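Limescale below the waterline, hard water area

Sudside
4 Feb 2019
Our water report says 382 mg/l as calcium carbonate. There is a brown ring at the waterline of the pan. Supermarket gel does nothing. Is citric acid strong enough? 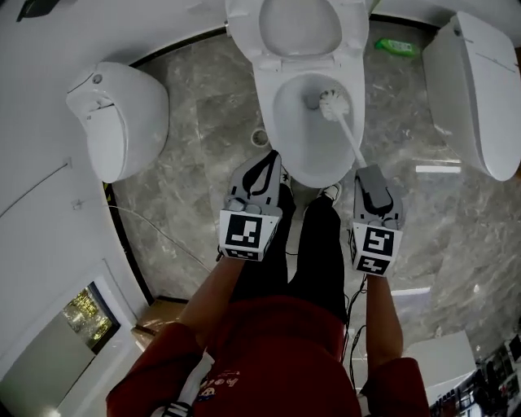
Prendau
Citric will do it, but dilution is your problem. Gel poured into a full trap is mostly water by the time it meets the scale. Push the level down first with short strokes towards the outlet. A long white handle like the one on this brush keeps your knuckles above the rim, and the head has to go right down near the drain opening. Then add the acid.

Enache
Disagree on citric. At 382 you want sulphamic. Citric leaves calcium citrate behind if it sits too long, and that is a nuisance to shift.

Prendau
Only if used hot and strong. Cold, overnight, I have never had a deposit.
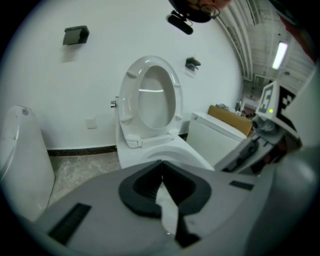 Lulia
Check the rubber parts before choosing either. Flush valve seals harden with scale and then weep, and a constant trickle will rebuild your ring in weeks. Soft black rubber, like the U-shaped pad with the V notch here, should spring back when pressed. If a seal stays dented, replace it.

Enache
Agreed on the weeping valve. Dry the back of the pan, lay tissue on it and look after 40 minutes.
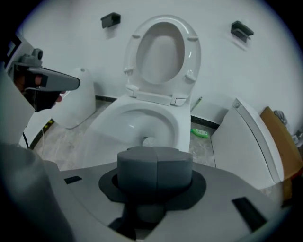
Sudside
Tissue was wet after 17, so the seal is going as well. Ordered 2 in case I split one. I will try citric cold overnight first and sulphamic if the ring is still there.

Enache
Rinse fully between the two, and keep bleach away from both.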